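Cahier d'atelier, simulation et bras
4 sept. 2021

Bon, je reprends le cahier après trois semaines de trou. Les notes de mai sur le banc réel sont dans l'ancien classeur, je ne les recopie pas, mais j'y renverrai de temps en temps. Objectif du jour : comparer les deux contrôleurs sur la tâche du tiroir, en simu, avec la cuisine de Tikside. Le Stellport (position, avec interpolation articulaire) contre le Ulon (impédance cartésienne). Même bras, même scène, même graine aléatoire, et on regarde lequel des deux se plante le plus bêtement.

Pour ceux qui n'ont pas suivi : Tikside est le dépôt de scènes qu'on traîne depuis le projet Ferreira. La cuisine est jolie, un peu lourde à charger, et les objets y sont placés par un script que plus personne n'a envie d'ouvrir. J'ai quand même fini par l'ouvrir ce matin, parce que les masses des pièces mobiles étaient toutes à la valeur par défaut. Toutes ! Le tiroir pesait autant que la porte du meuble haut. J'ai mis quelque chose de plausible et j'ai refait tourner les épisodes de chauffe. Donc attention, tout ce qui a été mesuré avant aujourd'hui sur cette scène est à jeter, ou au moins à regarder de travers.

Réglages, pour pouvoir refaire :
Stellport : gains d'usine, vitesse articulaire bridée à la moitié, pas de filtre sur la consigne.
Ulon : raideur en translation 400 N/m sur les trois axes, amortissement laissé en automatique, raideur en rotation comme sur le banc réel.
Pas de simulation : 2 ms pour les deux. J'avais essayé plus grossier hier soir pour gagner du temps, le contact avec la poignée devenait n'importe quoi, la main rebondissait comme sur un trampoline.
Épisodes : 8 séries par contrôleur, départ du bras perturbé à chaque fois.

Première surprise, le Stellport ouvre très bien le tiroir. Je m'attendais à le voir forcer dès que la trajectoire s'écarte un peu de l'axe de la glissière, vu ce qu'il nous avait fait sur le banc en mai (la poignée tordue est toujours dans la boîte à trophées, au-dessus de l'étau). En simu la glissière n'a aucun jeu latéral et quasiment pas de frottement, alors forcément, il tire droit et ça vient. Je me méfie beaucoup de ce résultat. Il faudrait ajouter un frottement sec et un petit jeu avant de le montrer à qui que ce soit.

Le Ulon, lui, démarre mou. On sent (enfin, on voit sur les courbes) qu'il attend que l'erreur de position grossisse avant de tirer pour de bon, et puis d'un coup le tiroir part et il le rattrape. Pas joli joli, mais les efforts restent bas tout du long, et c'est quand même ce qu'on lui demande. En montant la raideur seulement dans l'axe de tirage c'est nettement plus propre. J'ai gardé cette variante à part, fichier « ulon_axe », pour ne pas mélanger avec la comparaison principale.

La partie intéressante commence une fois le tiroir ouvert, quand il faut amener le poignet au-dessus et descendre vers l'intérieur. Là on n'est plus guidé par la glissière, on doit passer par-dessus les parois et ne pas accrocher la façade en redescendant. Le Stellport calcule son chemin en articulaire, donc l'outil fait une espèce de courbe que je n'arrive jamais à prévoir de tête. Sur certaines séries il passe large, sur d'autres il frôle le bord. Le Ulon suit la droite cartésienne, ça rassure, sauf quand le coude approche de sa butée et qu'il faut bien que quelque chose cède.
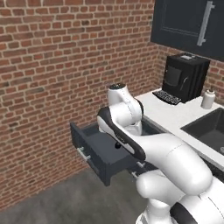

J'ai passé un bon moment sur cette histoire de coude. Avec la base où elle est, le bras a deux façons raisonnables d'arriver au tiroir, coude plutôt haut ou coude plutôt vers l'extérieur, et le Ulon choisit selon l'endroit d'où il part. Si la perturbation initiale le met du mauvais côté, il se retrouve à travailler replié, avec très peu de marge sur le poignet. J'ai ajouté une posture de repos dans l'espace nul, avec un poids faible, et ça suffit presque toujours à le ramener du bon côté. Presque. Il reste une série où il hésite, oscille doucement pendant un moment, puis repart comme si de rien n'était. Je l'ai enregistrée, je veux la revoir image par image avec le tracé des couples à côté.

À propos des couples : le journal du simulateur les écrit après saturation. Je l'ai découvert en comparant avec la commande brute, qui montait bien plus haut que ce que je lisais dans le fichier. Du coup j'ai perdu une heure à chercher pourquoi le Stellport avait l'air si sage. Il n'est pas sage du tout, il est écrêté ! J'ai ajouté une colonne « commande avant limite » dans l'export. Si vous relancez des essais, prenez bien la nouvelle version du script d'export, l'ancienne ne râle pas, elle vous donne juste des chiffres flatteurs.

Mesure qui me paraît la plus parlante pour l'instant : le temps entre l'arrivée au-dessus du tiroir et la stabilisation complète. Pour le Stellport, sur la meilleure série, 535 ms. Je n'ai pas encore de chiffre comparable pour le Ulon parce que mon critère de stabilisation (vitesse de l'outil sous un seuil) se déclenche trop tôt avec lui, pendant qu'il dérive lentement vers la cible. Il faut un critère sur la position ET la vitesse. À refaire proprement, je n'écris pas de chiffre faux ici juste pour remplir la case.

Côté caméra, j'ai laissé le point de vue au-dessus de l'épaule. Je l'aime bien pour regarder ce que fait le bras, mais pour la perception il faudra trouver autre chose : le bras passe devant la façade des meubles et cache l'extrémité droite du tiroir. Pour estimer l'ouverture à partir de l'image, c'est gênant. Deux pistes, soit une caméra au poignet (mais elle ne voit plus la poignée une fois qu'on est passé au-dessus), soit une deuxième vue fixe de l'autre côté. Ma préférence va à la deuxième vue, quitte à payer le rendu en double. Les textures de brique coûtent déjà cher, alors on pourrait peut-être les remplacer par un mur uni pour l'entraînement et garder la version jolie pour les vidéos. À discuter, je sais que tout le monde n'est pas d'accord là-dessus.

Petite parenthèse sur la main. Pour la comparaison j'ai gardé le préhenseur à deux doigts du modèle Ferreira, avec les doigts longs. Ils sont pratiques pour crocheter une poignée horizontale, beaucoup moins pour prendre quelque chose de petit et rond au fond d'un tiroir, ça pince et ça roule. J'ai fait trois essais de saisie par curiosité, hors protocole. Avec le Stellport l'objet a filé dès le premier contact. Avec le Ulon le doigt s'est posé, a suivi, et l'objet est resté coincé entre les deux, de travers mais coincé. Trois essais, ça ne prouve rien, et puis le coefficient de frottement des doigts est celui du fichier d'origine, que personne n'a vérifié à ma connaissance. Mais ça donne envie d'aller voir de ce côté-là.

J'ai aussi essayé de faire refermer le tiroir en le poussant avec le dos des doigts, sans reprendre la poignée. Le Ulon le fait tout seul ou presque, on lui donne une cible un peu derrière la façade et il pousse gentiment jusqu'à la butée. Le Stellport pousse aussi, oui, mais à la butée il continue de pousser, et là les couples avant limite sont franchement moches. Sur le banc réel je ne tenterais pas sans l'arrêt d'urgence sous la main.

Mon avis ce soir, à prendre avec des pincettes vu la glissière trop parfaite : je garderais le Stellport pour les grands déplacements à vide, où il est rapide et répétable, et je passerais au Ulon dès qu'on touche quelque chose. Le basculement entre les deux me fait un peu peur, il y a un saut de consigne au moment du changement et pour l'instant je le masque en attendant l'arrêt complet. Ça marche, mais ça fait un bras qui marque une pause bizarre avant chaque contact. On doit pouvoir initialiser la consigne du Ulon sur la position mesurée et faire un fondu. J'ai commencé à l'écrire, la branche s'appelle « fondu », elle compile, je ne promets rien de plus.

Reste à faire :
- frottement sec et jeu latéral dans la glissière, puis refaire toutes les séries
- critère de stabilisation position + vitesse
- revoir la série où le coude hésite
- deuxième vue fixe, comparer le temps de rendu avec et sans les briques
- vérifier le frottement des doigts Ferreira sur le vrai matériel
- envoyer les nouvelles masses dans le dépôt Tikside (elles sont seulement en local sur la machine du fond, ne pas la réinstaller !)

Les journaux sont dans le dossier partagé, sous-dossier « tiroir », un répertoire par contrôleur. J'ai laissé tourner la variante « ulon_axe » pour la nuit, ne fermez pas la session.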